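迷子のお知らせ

ヴォナムゲートの夕方の放送について、初めて聞かされたとき、私はまず料金を尋ねた。そういう話にはたいてい料金がついている。

「無料です」とカヴィンダ・パティラナは言った。「入園料に含まれています」

含まれているなら無料ではない。そう思ったが黙っていた。彼は園の支配人で、私の旅費は彼が出している。プレスタムの駅からバスに乗り、海沿いの道を揺られて、着いたときにはもう尻が痛かった。来季のパンフレットの文章を書くのが私の仕事である。観覧車、回転木馬、ボート池、射的場、食堂。どれも一度は読んだことのある言葉で片づくはずだった。ところが支配人は、見開きをまるごと一つ、放送のために空けておいてほしいと言う。

放送というのはこうだ。閉園の少し前になると、スピーカーから女の声で迷子のお知らせが流れる。黄色い上着の男の子、お名前はトム、お連れさまは正門脇の案内所までお越しください。ところが案内所にそんな子はいない。連れが来たこともない。誰が流しているのかもわからないまま、もう何年も続いているのだという。

「わからないわけがないでしょう」と私は言った。「マイクのある部屋はいくつです」

「一つです」

「鍵は」

「私が持っています」

「では、あなたですね」

支配人は笑った。怒るかと思ったのに、ずいぶん慣れた笑い方だった。前にも同じことを言った人間がいるのだろう。

私は昔から、観光地の不思議というものを信じていない。エシャムの泣く井戸は井戸の底に排水管が通っていたし、触ると縁が結ばれる石は、土産物屋の主人が裏山から運んできたものだった。これは本人から聞いた。酒を一杯おごったら全部しゃべった。恥じる様子もなく、運ぶのに腰を痛めたことばかり言っていた。
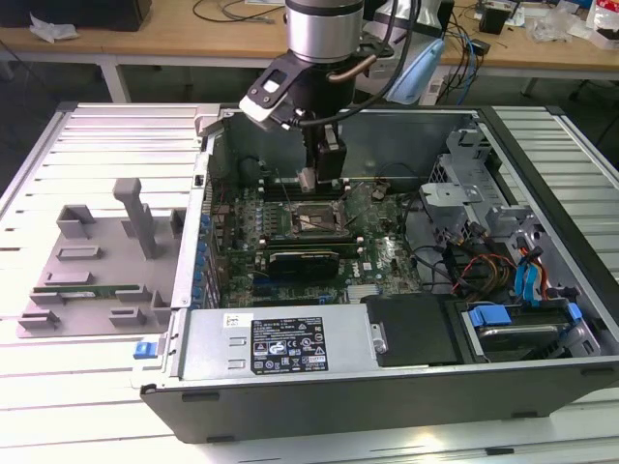
側板を外したパソコン本体

パンフレットの前の版を見せてもらった。表紙に「一日4000人が笑う園」とある。私はその数字の出どころを聞いた。支配人は、先代の頃のよく晴れた祝日の数字だと答えた。それは一日4000人とは言わない。4000人来た日がある、と言うのだ。直しますかと聞くと、直さなくていいと言う。展望台の「147段の絶景」というのもあったので、これは自分で上って確かめることにした。途中の踊り場で一度数を見失い、下まで戻る気にもなれず、結局そのまま上った。上からは海と、駐車場と、休業中のホテルの屋上が見えた。絶景と書くには駐車場が広すぎる。

展望台の売店にいたのがイヴェット・ウエレットだった。園でいちばん古い従業員だそうで、売っているのは飴と絵葉書だけである。私は飴を買い、放送のことを聞いた。

「夕方まで待てば聞こえるわよ」

「聞こえるのは知っています。誰がやっているのかを聞きたいんです」

「あなた、書く人でしょう。書いたら、それが答えになるんじゃないの」

こういう返事をする人間が私は苦手だ。質問に答えず、答えたような顔だけする。飴は薄荷で、少し湿気っていた。

下におりて、放送室を見せてもらった。案内所の二階の、物置といったほうが近い部屋で、マイクと古いアンプ、折りたたみ椅子、去年の花火大会のポスターが丸めて立てかけてあった。設備係の丘明徳(ミンテ・ヤウと読むのだと、名札を見せてくれた)が配線の説明をしてくれたが、彼もまた放送のことになると急に口数が減った。

「録音でしょう」と私は言った。「時刻を決めて流す仕掛けがどこかにある」

「ありますよ、そういうのは。閉園の音楽がそうです」

「では同じ機械で」

「音楽しか入ってません。聞きます?」

聞いた。蛍の光に似た、しかし最後まで行っても蛍の光にならない曲だった。権利の関係だそうである。迷子のお知らせは入っていなかった。もっとも、私に聞かせる前に消したのかもしれないし、別の機械があるのかもしれない。私はアンプの裏をのぞき、埃を吸ってくしゃみをした。線は四本出ていて、三本は行き先がわかった。残りの一本はどこへ行くのかと尋ねると、ヤウは少し考えて、ボート池ですね、と言った。

ボート池の小屋では、ブロック・パケットという若い男がオールを拭いていた。この男は聞かれもしないうちからしゃべった。トムは昔この池で溺れた子だという。放送しているのはその母親の霊で、風の強い日には声が二重に聞こえる。自分は一度、黄色い上着が水の上に立っているのを見た。

「いつの事故です」

「さあ、僕が入る前ですから」

「新聞に出ましたか」

「出たんじゃないですか」

出ていない。私は来る前に図書館で調べた。この園で新聞に載ったのは、開園のときと、逃げた驢馬が役場の花壇を食べたときと、食堂の改装のときだけだ。それに池の深さは大人の膝までしかない。膝までの水でも人は溺れる、と言われればそのとおりだが、パケットはそこまで考えてしゃべってはいなかった。彼は客からチップをもらっている。小屋の棚に缶があって、「お話代」と書いてあった。

私の考えはほぼ固まった。支配人が思いつき、ヤウが線を引き、パケットが尾ひれをつけ、イヴェットが意味ありげに黙っている。よくできた分業である。文句を言う筋合いはない。だが見開き一つを嘘で埋めろというなら、原稿料のほうも見直してもらいたかった。
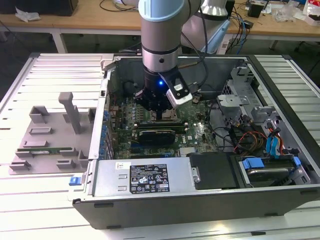
食堂で遅い昼を食べながら、私は書き出しをいくつか試した。「夕暮れのヴォナムゲートには、まだ帰らない子がいる」。悪くないが、これでは子連れの客が来なくなる。「あの声を、あなたは聞いたか」。これは怪獣映画だ。隣の卓では、デバシシュ・サハという会計士が、出納帳を広げたままスープを飲んでいた。相席でもないのに名乗ってきたのは、私のことを銀行の人間と間違えたからだった。違うとわかると、露骨にほっとしていた。

「放送の経費というのは、帳簿に載っていますか」

「経費?」

「声の出演料とか、機械代とか」

サハは出納帳を閉じた。閉じてから、別に隠したわけではないというふうに、また開いた。

「472という数字なら毎月出てきます」と彼は言った。「科目は雑費。先代のときからです。誰に払っているのか聞いたら、聞くなと言われました」

「支配人に?」

「支配人も先代に同じことを言われたそうです」

それだ、と私は思った。毎月決まった額が出ていくのなら、受け取っている人間がいる。声の主だ。私は上機嫌で残りのパンを食べた。それにしても妙な額だった。人ひとり雇うには少なすぎるし、電池代にしては多い。そのへんは支配人を問い詰めればわかる。

夕方になって風が出た。客はもうまばらで、回転木馬は布をかけられ、観覧車だけが誰も乗せずに回っていた。私は放送室の前に椅子を持ち出して座った。支配人には案内所の一階で待ってもらい、鍵は私が預かった。ヤウは私の横に立たせた。パケットは池の向こうで手を振っている。展望台の売店には灯りがついていて、イヴェットの頭が見える。サハにまで頼んで、正門のところにいてもらった。全員の居場所を押さえたことになる。我ながら、パンフレットの文案を書きに来た者のすることではなかった。

閉園の音楽が始まり、途中で切れた。

スピーカーが一度、息を吸うような音を立てた。

「迷子のお知らせをいたします。黄色い上着の男の子、お名前はトム。お連れさまは、正門脇の案内所までお越しください」

中年の女の声で、少し鼻にかかっていた。怖くはなかった。むしろ、同じことを長く言いすぎた人の、平らな声だった。ヤウは腕時計を見て、今日は少し早いですね、と言った。私は鍵を開けて中に入った。マイクには覆いがかかったままで、椅子もポスターも昼と同じところにあった。それくらいは予想していた。別の場所から流しているのだ。行き先のわからない線が一本あった。ボート池ですね、とヤウは言ったが、あの小屋にマイクはなかった。

階段を駆けおりると、支配人が案内所の戸口に立っていた。

「どうでした」

「録音です。毎月の472は誰に払っているんですか」

彼は少し困った顔をして、机の引き出しから封筒を出した。表には先代のものらしい字で、ヴァションと書いてある。人の名か、町の名かと聞くと、知らないと言う。毎月これを正門の箱に入れておくと、朝にはなくなっている。入れなかった月が一度だけあって、五月だったそうだ。

「その月は放送がなかったんですか」

「いえ、ありました。いつもどおり」

「では払う意味がない」

「私もそう思いました。それで、次の月からまた払いました」

理屈になっていない。私はそう言った。支配人は、そうですね、とうなずいた。封筒を灯りに透かすと、薄い札の影が見えた。これを取りに来る者を一晩見張ればすむことだった。見張りましょうかと言ってみたが、彼は駅行きの最後のバスの時刻を教えてくれただけだった。

正門を出るとき、サハが門柱のそばに立ったまま、まだこちらを見ていた。もう帰っていいですよと声をかけると、彼は低い声で、どなたかお待ちなんですかと聞いた。

「いや、一人です」

「でも、さっき女の人が来て」とサハは言った。「案内所はどちらですかと聞かれたので、教えましたよ。息を切らしていました」

案内所には私と支配人がいた。誰も来なかった。会計士まで巻き込むとは手の込んだことをする、と私は思い、彼にもそう言った。サハは意味がわからないという顔をした。芝居なら、あれはたいしたものだ。

バスの中で見開きの原稿を書いた。書いたのは観覧車のことだ。夕日がきれいだとか、ゴンドラが塗り替えられたとか、そういうことである。放送については一行だけ入れた。閉園前に園内放送があります、お聞き逃しなく。支配人からは後日、短すぎるという手紙が来た。追加で2000払うから、もう少し書いてほしいという。

断るつもりで、まだ返事を出していない。封筒は机の上に置いてある。裏返してみたら、宛名とは違う字で、上着は見つかりましたか、と書いてあった。支配人の冗談だろう。筆跡を比べようにも、彼の手紙はタイプで打ってあった。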